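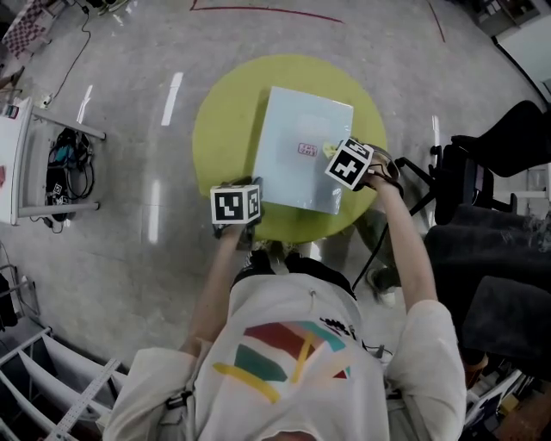 The Round Table Room: Gallery

Page updated 10/04/2021

Welcome to the gallery page of our work room. My name is Tirta Saragih and I share this room with Rosalía Lozano and some other people who come and go during the week. Many friends have asked us how the room looks now, after we moved in last March, so I have put a few notes next to the pictures. English is my third language, please be patient with my sentences.

First, the round table. The color is a yellow-green, very strong, and when visitors enter they speak of it before they say hello. Rosalía found it at a closing sale of a shop called Osman and paid 179 for it, with delivery included. I wanted a gray one. After one week I changed my opinion, because on a bright top it is easy to find small things, and we handle small things all day.

On the table there is a flat white board with a small pink label near the middle and a yellow sticky note by the edge. The sticky notes are our whole system of organization. We tried an application, Flovov, for two months, and everybody forgot the password. A note stays where you put it, most of the time, and it doesn't ask you to log in.

The floor is polished concrete, light gray with little speckles. It was already in the building and we did nothing to it except clean. It shines a lot, you can see the lights in it like long white lines. For cleaning we use plain warm water and the gray mop from the closet. Please do not use the product in the Drusteren bottle, it is for the windows and it leaves a film on the concrete that takes days to go away.

The windows are on the left side when you come in from the stairs, and outside there are trees. In the morning this is the best part of the room and the desk near the glass is always taken first. The ceiling is white with ribs, like the inside of a big box, and the long lights hang under it. In the evening we turn off the row over the desks and keep the others on, so the people who stay late at the tables can still see their work. 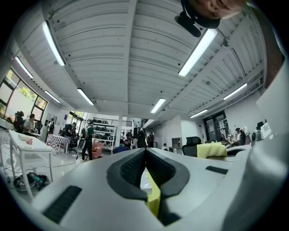

Can I come to use a table if I am not a member?

You can come on any open day before 5 in the afternoon, if you write to Rosalía first and there is a free place. The first visit costs nothing, and after this a day costs 11, with coffee.

The white table with the thin legs is the one for guests. It is lighter than the round one and one person can move it alone, but please lift it and don't pull it, the legs are slender and the floor remembers every scratch. The shoes and bags usually finish on the floor near this table. We have ordered a shelf for them from Urnevell. They promised it in 22 days and we are still waiting, so until it arrives please leave a free path to walk, and look for the cables before you put down your bag.

The office chair at the desk is black with a high back, and it is more comfortable than it looks. If you change the height, you can leave it so, the next person will fix it for himself. The only thing I ask is to push it under the desk when you go home.

More pictures will come when the shelf is here. If you have a better idea for the place of the round table, write it on a sticky note and put it on the board. Rosalía reads all of them, and I read the ones I can reach.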